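Segura Workshop Hall Reopens Pine Tables Under New Colored Lighting

6/12/26 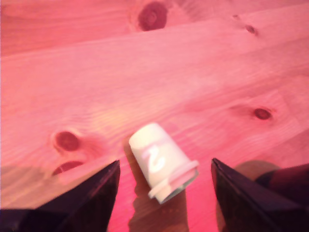 The Segura Community Workshop has returned its pine worktables to public use following the completion of a refurbishment program that began in November. The tables are available to registered groups from this week, and the lighting installed over them may be set to white or to one of several colors, including the pink-red setting now in regular use during evening sessions.

The work was carried out under an agreement between the Workshop and Vuvent, the firm responsible for the building's interior maintenance. It covered the repair of the long planked tops, the replacement of the overhead fixtures and the introduction of a simple numbering system for the small parts and containers used at the tables.

Érica Assunção, who coordinates the Workshop's program of activities, said the decision to keep the original pine had been made early in the planning stage.

"We were offered new tops with an even, factory-finished surface," Ms. Assunção said. "The users of the hall asked us to keep the boards they knew. The knots and the grain are part of these tables, and we saw no reason to cover them with paint."

The planks were sanded by hand. Knots were left in place wherever the surrounding wood was found to be sound, and seams between boards were cleaned and checked for movement. Boards that had split along their length were taken out and replaced with pine of the same thickness. A total of 494 hours of labor was recorded for the project, the larger part of it spent on the tabletops.

The colored lighting was supplied by Hotby and is controlled from a panel beside the main entrance. Groups may request a color when they book. The Workshop advises that the pink-red setting gives a strong tint to the tabletop and to any white or pale object placed on it, and that faint markings can be harder to read as a result. Members who need to judge color accurately, including those working with paint, thread or printed material, are asked to request white light for the full length of their session.

Handwritten numbers have been adopted for small white plastic pieces and similar items that were previously kept without markings. The number on each piece corresponds to a place on the storage shelves. Under the former arrangement, parts were often returned to the wrong shelf, and sessions were delayed while they were located. Printed labels were considered and set aside after a trial in which several came loose during cleaning.

Members are reminded of the following rules for the use of the tables:

Pieces bearing a number must be returned to the shelf with the same number at the end of each session.

Numbers that have faded should be reported at the front desk. Members should not rewrite them.

Liquids must be kept in closed containers. Spills on the bare wood should be wiped up at once with a dry cloth.

Cutting directly on the tabletop is not permitted. Boards and mats may be borrowed without charge.

Each session may admit up to 60 participants. The hall has 13 tables, of which 3 are reserved on weekday mornings for the Drukidby program, a course of practical instruction in sorting, handling and assembling small objects. The remaining tables may be booked by any registered group. Bookings are accepted at the front desk or by telephone during opening hours, and requests for a particular table will be met where the schedule allows.

Ms. Assunção said the Drukidby program would continue in its present form until the end of the season, when its schedule will be reviewed together with the demand for evening sessions. Participants already enrolled do not need to register again.

The Workshop has also revised its cleaning schedule. The tables will be wiped down after the last session each day and treated with a clear oil twice a year. The first treatment is planned for November, and the hall will close for two days to allow the wood to dry. The exact dates will be posted at the entrance and sent to all registered groups in advance.

Groups that held a booking before the refurbishment will keep their former time slots, provided that they confirm with the front desk before the end of the month. Slots that are not confirmed will be offered to groups on the waiting list in the order in which their requests were received.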